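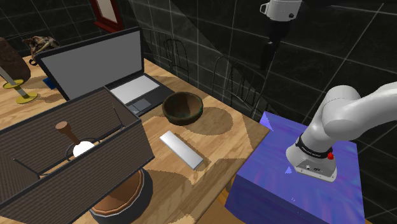 Zelle Luvham, gerenderte Ansicht: Tisch mit Laptop, Schale und Tischleuchte, rechts der Arm auf dem Sockel.

Bildergalerie: Einrichtung und Pflege der Simulationszelle Luvham

Luvham ist die Einarmzelle im Simulationsbestand von Drellirholm. Die Seite hält den Stand vom Januar fest und richtet sich an alle, die Szenen laden, ändern oder nach einer Änderung wieder freigeben. Zuständig für Szenendatei und Freigabe ist Sowmya Palaniappan. Weitere Ansichten werden nach der nächsten Freigabe eingestellt.

Sockel und Basis
Der Arm sitzt mit dem Flansch auf einem kastenförmigen Sockel. Nullpunkt der Zelle ist die Mitte der Flanschunterseite, alle Objektlagen werden darauf bezogen. Wird der Sockel verschoben, wandert der Arm mit, der Tisch bleibt stehen. Nach jeder Änderung am Sockel ist die Erreichbarkeitsprüfung neu zu rechnen (Skript Ferri, Profil »Tisch«). Die blau-violette Oberfläche des Sockels ist eine reine Textur und hat auf Kollisionskörper und Reibwert keinen Einfluss.

Arm und Greifer
Ausgangsstellung: Greifer über der Tischebene, Finger nach unten. Vor dunklen Fliesen heben sich die schwarzen Finger kaum ab. Zur Sichtkontrolle der Fingerstellung daher auf die helle Wandtextur umschalten und danach zurückstellen. Die Gelenkgrenzen stehen in der Armdatei und werden in der Szene nicht überschrieben. Wer abweichende Grenzen braucht, legt eine Kopie unter eigenem Namen an.

Tisch und Objekte
Der helle Holztisch ist als starrer Körper angelegt. Schale und silbrig weißer Quader liegen frei und dürfen umgesetzt werden, Laptop und Leuchte sind fixiert. Beim Laden fallen freie Objekte aus geringer Höhe und setzen sich. Dafür sind 400 Simulationsschritte reserviert, erst danach startet die Armsteuerung. Liegt ein Objekt nach dieser Zeit noch nicht ruhig, zuerst die Kollisionshülle prüfen, dann die Masse. Den Zeitschritt nicht verändern.

Leuchte und Schatten
Die Tischleuchte im Vordergrund verdeckt einen Teil des Laptops. Diese Verdeckung gehört zur Szene und bleibt bei Anpassungen der Ansicht erhalten. Helligkeit und Farbtemperatur der Lampenkugel liegen in der Lichtdatei, getrennt vom Raumlicht. Treten an den Rippen des Schirms Flimmermuster auf, die Abtastrate erhöhen. Eine gröbere Geometrie ist für den Schirm nicht freigegeben.

Stühle und Hintergrund
Die beiden Drahtstühle hinter dem Tisch haben vereinfachte Kollisionshüllen aus je 11 Quadern. Die Bögen der Lehnen sind darin nur grob angenähert. Bahnen, die den Arm über die hintere Tischkante hinausführen, gelten deshalb als nicht geprüft. Rahmen und Fliesen der Rückwand haben eine gemeinsame Hülle.

Texturtausch
Für Tisch, Wand und Sockel stehen bis zu 40 Varianten bereit. Getauscht wird nur über die Dotness-Liste, nie direkt in der Szenendatei. Fehlt ein Eintrag, lädt die Zelle eine graue Ersatzfläche und schreibt eine Warnung ins Protokoll. Solche Läufe sind zu verwerfen.

Prüflauf nach Änderungen
Szene neu laden, Ausgangsstellung anfahren, 2.000 Schritte ohne Greifbefehl rechnen. Protokoll auf Durchdringungen und Gelenkwarnungen durchsehen. Bei fehlerfreiem Protokoll Versionsnummer erhöhen und Standbild neu rendern. Das alte Standbild bleibt im Ordner der Vorversion.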